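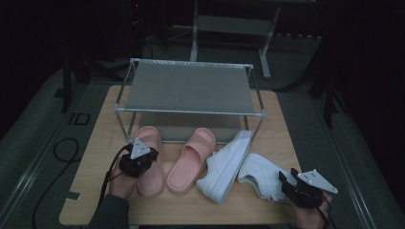

Ondevden Student Robotics Forum > Manipulation Class > Unit 4: shoe rack task

torquewrench_tina
Our group has 643 takes of the shoe rack task and I'd like to stop. The handout says "put the shoes on the rack in pairs." It doesn't say which way the toes should point. Half of us go toes in, half go toes out, and I'm pretty sure the policy is going to split the difference and file them sideways.

geltlow_gus
Toes in. Heels are what you grab.

mildlysingeed
Toes out, like a shoe store. I will not be taking questions.

padlock77
Does it matter as long as you pick one? Our team mixed both in the first 455 and the thing hovered over the shelf like my dad in front of an open fridge. We threw them out and started over on Saturday.

torquewrench_tina
You threw out 455 takes?

padlock77
With feeling, yes.

geltlow_gus
Don't do that. Tag them and train on the toes-in ones. Mixed data isn't garbage, you just have to sort it, and sorting is boring, so people delete it and call it a decision.

mildlysingeed
Disagree. If the starts are sloppy too, no amount of tagging saves you. Post a still of your sneakers, Tina.

torquewrench_tina
Fine.
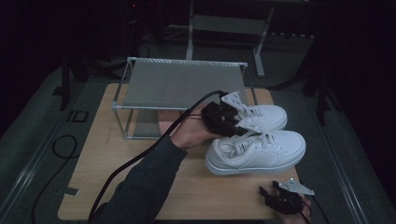 Sneakers to the right of the rack, both toes pointing right.

mildlysingeed
OK that's tidier than I hoped. I'd still vary it more. Tip one on its side now and then, or it'll only ever know polite shoes.

torquewrench_tina
We do tip them. The slides are the easy part, one strap and you're done. Laces are where I lose my will to live.

zustarell_fan
Coming in from the other section. We kept all 1,532 of ours, both directions, and it works okay. Toes end up wherever. The grading sheet only says "on the shelf."

geltlow_gus
"Works okay" is carrying a lot of weight there.

zustarell_fan
So is the shelf.

padlock77
Does the shelf count as full if one heel hangs over the bar? Asking for my grade.

torquewrench_tina
Going toes in. Gus, if this tanks I'm putting your user name on the poster.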